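4. Coleta com câmera de punho (tarefa: desmontagem de PC)

Versão revista em 17/10/21. Substitui a parte de coleta do guia antigo, o resto continua valendo. Dúvidas: Shahram Hashemi.

Antes de começar
Braço ligado, freios soltos, botão de emergência ao alcance da mão. Gabinete deitado, tampa lateral fora, cabo de força FORA da tomada. Pulseira antiestática no operador.

4.1 Preparar a sessão
1. Abrir o Fakier e criar sessão nova. Não reaproveitar nome de sessão antiga, ele sobrescreve sem perguntar.
2. Escolher o perfil "Vakulenko" (pose inicial alta, velocidade reduzida).
3. Conferir foco e exposição da câmera de punho. Exposição travada. Automático estoura no metal do gabinete e estraga o treino.
4. Rodar a calibração mão-olho, 5 poses. Erro alto = repetir tudo, não só a ultima pose.

Nota: calibração vale só para aquela montagem da garra. Trocou dedo, apertou parafuso, calibra de novo.

4.2 Gravar
5. Levar o braço até a pose inicial. Esperar parar de vibrar.
6. Iniciar gravação, aguardar 3 segundos parado, só então mover.
7. Descer devagar até a peça alvo. Pedal para abrir e fechar a garra.
8. Terminou ou errou: subir, parar, encerrar o episódio. Marcar "sucesso" ou "falha" na hora. Falha também se guarda!
9. Entre episódios, girar o gabinete um pouco. Sem variação a política decora a posição.

CUIDADO: não encostar os dedos da garra no soquete do processador nem na alavanca. Contato com a placa = parar e inspecionar.

4.3 Verificar o enquadramento
A ponta da garra tem que aparecer na borda inferior da imagem. Se sumiu, a câmera saiu do suporte ou o suporte está virado. A placa precisa ocupar quase toda a vista, com o soquete visivel. 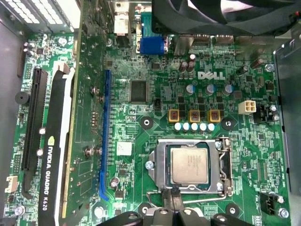 Fig. 4: Vista da câmera de punho sobre placa-mãe Dell com Quadro K620. Garra na borda inferior.

10. Comparar com a Fig. 4. Muito diferente, voltar ao passo 3.

4.4 Quantidade e resultado
Meta por tarefa: 200 episódios. No teste Beltever, mais de 1.000 episódios quase não mudaram a taxa de acerto; variar a pose do gabinete ajudou bem mais. Então parar na meta e trocar de gabinete.

Exportar no formato Grirance, conferir se os rótulos de falha foram junto. Braço em repouso antes de desligar o controlador.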